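Solanki Learning Collection: Shape Blocks

The Solanki Learning Collection holds 117 sets of early childhood materials, open to families and classroom groups each July. Mamta Vashisht prepared this gallery page.

Blocks and Boards 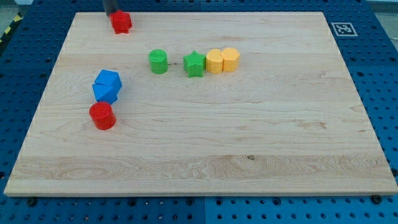
Sorting sets remain the most requested items in the collection. Visitors may group pieces by color or by shape – the green star and green cylinder, for example, share a color, while the yellow cylinder matches the green one in form.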